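**Storkeck opens planning service for buyers of kitchen robot arms**

*For release in May*

Storkeck, the equipment planning office in Asolberg, today opens a service for hotels, canteens and care homes that think about buying a robot arm for their kitchen. The service is called Cai. It lets a customer try the work in simulation first, and make the budget after.

Many buyers begin with the price of the arm. In our experience this is the wrong end to begin. The gripper, the pedestal, the electrical work and the training of staff must also be paid, and these costs are often found late, when the order is already signed.

With Cai, the customer sends us a list of the objects that the arm should handle. We build a kitchen counter in the computer, put the objects on it and let the arm pick them up. The customer receives the pictures, a written report and a cost plan for the first year of use.
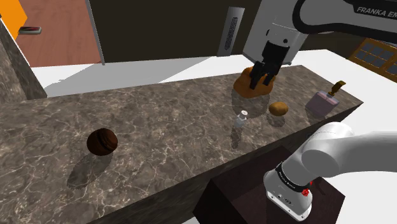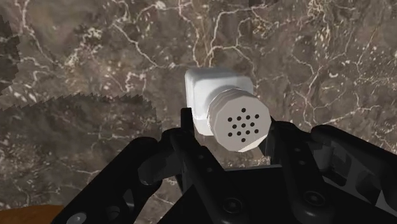
*Simulated handling at a marble counter: an arm holding a bread-like object (first picture), and a gripper with a white salt shaker (second picture).*

The first customer is Pakoment, a catering company which runs canteens for offices and schools. Pakoment gave us a list of 100 objects, from small food items to bottles and table goods. Before the study, the company planned to buy one type of gripper for all its kitchens. It has now decided to wait with the order until the report is complete — the cost plan will go to its purchasing department together with the test results.

**Prices and conditions**

- Basic study, one counter and one arm: 2735 euros
- Each further gripper type: 652 euros
- Visit to the kitchen, with measuring of the counter: 500 euros

All prices are without tax. If the customer later orders equipment through Storkeck, the price of the basic study is taken off the invoice. There is no duty to order, and the report may be shown to other suppliers.

A simulation does not replace a trial in the real kitchen. We advise every customer to keep a part of the budget for such a trial, and the cost plan has a separate line for it.

Requests for a study can be sent to the Storkeck office in Asolberg. Please include a drawing of the counter and the list of objects.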